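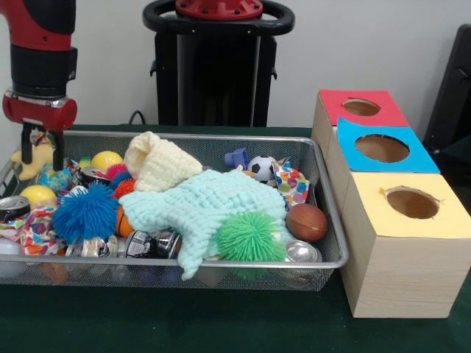
¿De dónde viene el punto bobo? De ningún sitio concreto, que se sepa: es el tejido más sencillo que se puede hacer con dos agujas, todas las vueltas del derecho, y aparece en casi cualquier lugar donde se haya tejido lana a mano.

## Punto bobo

Yo lo aprendí tarde y mal, con un manual de Atieno Mushi que todavía tengo lleno de manchas de café, y sigo pensando que es el mejor punto para empezar. Las dos caras salen iguales, los bordes no se enrollan (¡qué alivio!) y la tela queda gruesa y elástica a lo largo.

### Usos

Mantas de bebé, bufandas, paños de cocina. Una manta de cuna pequeña me lleva unos 300 gramos de lana Flulia, y eso que tejo flojo. En Stundby lo llaman «punto de surcos» y lo usan también para los talones de los calcetines, que yo no he conseguido que me queden bien nunca - lo dejo dicho.

### Cómo se cuenta

Cada surco son 2 vueltas. Si el patrón pide 33 surcos, hay que tejer 66 vueltas, y ahí nos hemos equivocado todas alguna vez.

### Variantes

- **Bobo retorcido:** se teje cada punto por la hebra de atrás. Más firme, menos elástico.
- **Bobo en diagonal:** se aumenta en un lado y se mengua en el otro. En Jonholm hacen así los chales.
- **Bobo circular:** una vuelta del derecho y otra del revés, con aguja circular.

Véase también: punto jersey, punto de arroz.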